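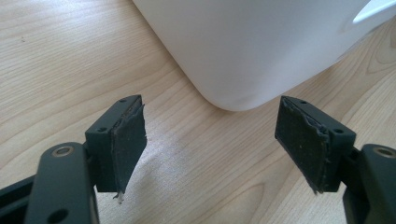
White tub on a wooden table

Can I use a big white plastic container for bulk fermenting bread dough?

Posted by Yhon Correa, Aug 22, 2022

Hello all, long-time reader, first-time poster and please be gentle! I've been baking bread for a bit over a year, mostly one loaf at a time in a mixing bowl with a shower cap over the top. My sister-in-law has now talked me into doing the bread for the Grinmont village supper, so I need to make a lot more dough than I'm used to and my bowl simply isn't up to it.

I've got a large white plastic container that I'd like to use for the first rise. I was given it with a load of other kitchen bits and I've no idea what it was bought for. I've looked all over for one of those little glass-and-fork symbols and can't find one, though my eyes aren't what they were and the light in our kitchen is dreadful.

The recipe I'm scaling up is a plain white with a bit of wholemeal, and it uses 800 g of flour for what the book calls one big loaf. I want to do a double batch in one go, leave it overnight somewhere cool, then shape it in the morning before I drive over to the hall.

So what I'd like to know is, would you trust a tub with no symbol on it? Do I have to oil it? And if I double everything, do I double the yeast as well? My mum swears you don't, my book says you do, and the two of them have never agreed on anything.

One more thing. The last time I left dough overnight (in March, when the house was freezing) it was lovely. I tried the same thing a fortnight ago and it had gone slack and smelled like a brewery by breakfast. Same recipe, same flour, same everything. I baked it anyway and we ate it as toast, but I can't take that to a supper!

Thanks in advance. Yhon

3 replies

Kerubo Athumani
Top contributor, 1,651 posts

Hi Yhon, and good on you for taking it on. I've done the bread for a few of these dos and it's much more fun than being on the washing up.

On the tub: I'd want to know it was food safe before I left dough in it all night. Plenty of plastics are perfectly fine, but some boxes are only meant for storage, and a few have had paint or cleaning stuff in them in a previous life. If you can't find a symbol or any sort of label, I'd keep it for carrying the finished loaves (wrapped in a clean tea towel) and get something you're sure of for the dough. A catering shop will sell you a proper dough tub with a lid for not very much, and you'll use it for years. I have mine from Bedoya on the ring road, who let you rummage through the seconds at the back. A big stockpot does the job too if you've got one. So does a clean salad bowl from the biggest person you know.

Whatever you use, give the dough room. Mine at least doubles, and I once came down to find it had pushed the lid off and gone exploring down the side of the fridge. You don't have to oil the tub, but a teaspoon wiped round with your fingers makes it so much easier to tip out in the morning.

Yeast: your book is right on this one, sorry to your mum. Double the flour, water, salt and yeast, all of it. What your mum may be thinking of is that a big lump of dough holds its warmth better than a small one, so it can move along a bit faster, and some people knock the yeast back slightly to allow for it. For 2 loaves' worth I wouldn't bother.

Now your brewery problem. That's the weather, I'm nearly certain. In March your kitchen was probably as cold as a larder, and this month mine has been sitting at 22 degrees at bedtime and hardly dropping. A dough that's happy for ten hours in the cold will be well past it by breakfast in that. You can put it in the fridge (give it an hour on the side first so it gets going), or use much less yeast, something like a quarter of what the book says, and get up early to look at it. I'd go for the fridge. Then let it warm up a bit before the final rise and don't watch the clock, watch the dough. When you poke it and the dent comes back slowly, get it in the oven.

Do a trial run the weekend before if you possibly can. Your freezer will thank you, or your neighbours will.

doughnutdave

just use a bucket. been doing it in a bucket for years. never oiled it never died

marshlane_pam

Agree with Kerubo about the fridge, but do measure your shelf first!! I bought an Orker tub in the sale, very pleased with myself, and it was too tall by the width of my thumb, so I ended up taking a shelf out and the milk had to go next door.

Also, don't forget the salt when you double up. I did that for a christening and it was like eating a pillow. I write it all out on paper now and tick each thing off as it goes in.

If you're worried about timing on the morning, rolls are a lot more forgiving than big loaves. They bake in less than half the time, they cool quicker, and you don't have to stand there sawing away with a bread knife while people queue with their soup. I do mine in a roasting tin so they all join up at the edges and you just pull them apart.

Yhon Correa (original poster)

Thank you all! I've measured the fridge and it's going to be a squeeze, but the bottom shelf will do it if I move the veg drawer out. I'll get a proper tub on Saturday and do a practice batch of rolls. Pam, the roasting tin idea is brilliant. Mum has been told about the yeast and is not speaking to the book.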